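Search the community
Search Go Advanced

Rules for gloves on robot hands?

Posted by Arnel Sarmiento, Friday

I'm writing the house rules for our two-handed setup at Flercombe and I'm stuck on the glove part. We run shape puzzles with knobs, small metal bits, that kind of thing. Right now my draft says check the gloves before each session and that's it. Do you folks have a set number of runs before you swap them? And do you write down lint? Mine get fuzzy fast!
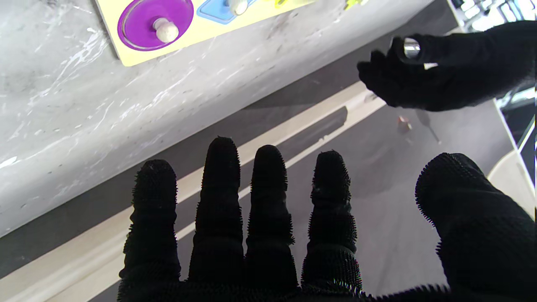
Both hands gloved, puzzle board on the table.

Honberg

We swap at 1000 grasps or the first hole, whichever comes first. Always both gloves together — one fresh and one worn gave us grip numbers I couldn't compare. Lint goes in the log. I also keep a rule that nothing stays on the floor inside the reach area, even tiny stuff. It sounds fussy but I've chased enough dropped pegs (305 was my count last year, yes I kept a tally).

Put the stop button rule at the top of the page, by the way, before anything about gloves. People quit reading after the first paragraph.

Kong

just change them when they look bad

Grerar

I'd add a spacing rule. With two hands over one board I set a minimum gap in software and go slow whenever they're both in the middle,
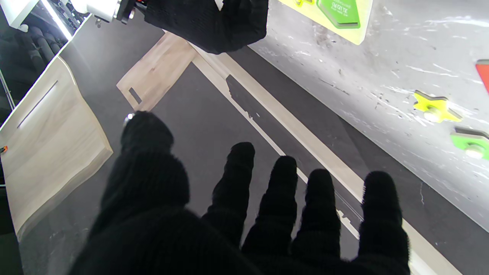
and I make whoever changes that gap sign for it, with the old value written next to the new one. Fingertips get checked by eye too, with the power off. I can't help much on lint, we never logged it. Our sheet got redone in November and it's still only 2 pages, so keep yours short if you want it read.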